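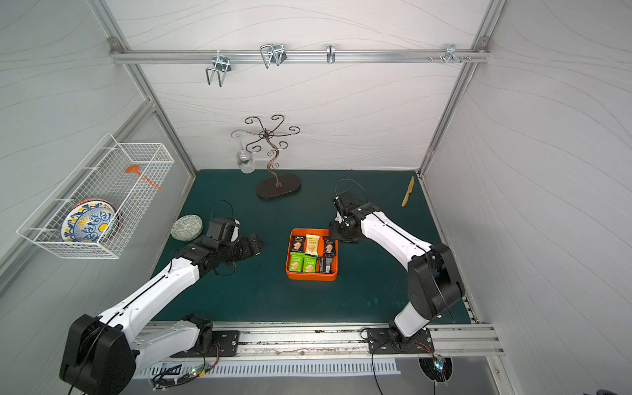 *Glass rack on the green table, wire basket on the left wall, hooks along the back.*

**Kitchen corner meeting, 23 September 2022**

Present: Bianca Stoica, Valentin Camenzind, Kavinda Roy, Tayla Ellery, and me (Yulan Ye, taking notes again because I own the pen that works). No apologies received.

**1. Last meeting's notes**

Agreed as written, except that Kavinda wants it recorded that he offered to lend his drill and did not offer to drill anything. So recorded!

**2. The wine glass rack**

We spent far too long on this one and I enjoyed every minute. Bianca loves the rack – the curly arms, the wavy stem, the bronze-brown finish, all of it – and thinks it should stay out on the green table for good. Valentin's view is that it's handsome but takes up the spot where he'd like to set down a tray. I was somewhere in the middle. We looked at the photo together and Tayla pointed out that it sits toward the back already, left of center, so there's a fair bit of green surface in front for a tray.

Then the question of how to hang the glasses. Bianca wants them upside down by the foot, like the one in the photo, and said the rack looks silly any other way. Kavinda asked if we could buy more stemware from Lillolano while their sale is on. Tayla had their flyer with her and we passed it around, but the ones we liked had very thick feet and I have my doubts about them sliding onto those arms. Bianca will take one of our own glasses to the shop and compare.

Decision: rack stays where it is until November, then we talk again. Valentin asked me to write down that he agreed "for now."

**3. The wire basket**

This is my item so I'll try to be fair to everyone. I like having the white basket up on the left wall. It keeps things off the table, and the blue and yellow plate looks lovely leaning in there. What I don't like is plates and utensils sharing it. The orange one has its tip poking through the mesh, and I've caught my sleeve on that kind of thing before (the gray cardigan, some of you will remember).

Tayla suggested we keep the basket for dishes only and hang the utensils along the back rail. Valentin said fine, as long as the patterned plate stays at the near end where people can enjoy it. Kavinda wondered about the dish with the reddish rim behind it and whether two dishes leaning together will chip. Bianca has felt pads at home, the stick-on sort, and will bring a sheet.

Decision: dishes in the basket, utensils out. I'm very happy with this.

**4. Hooks on the back rail**

Following on from that – four fittings on the rail and no two of us agree on what should go where. Tayla would like the lowest one, over on the left with the double prongs, for dish towels. Kavinda thinks the squared loop next to it would be better for towels and the prongs should take the orange utensil. We went back and forth, and then Valentin said we should just try it both ways for a week each, so that's what we're doing. Towels on the prongs first.

Bianca asked about swapping all four for a matching set. Kavinda had a price from Grolleck and another from Anik, and neither one made anybody reach for their wallet. Dropped for this year.

**5. Any other business**

Tayla asked if labels on the rail would help. Three for, two against, so she'll make some small ones.

**To do**

- Bianca: felt pads, and glass to Lillolano
- Tayla: labels, dish towels
- Kavinda: move the orange utensil to the rail
- Yulan: type this up and send it around

Next meeting in November, Valentin bringing the cake.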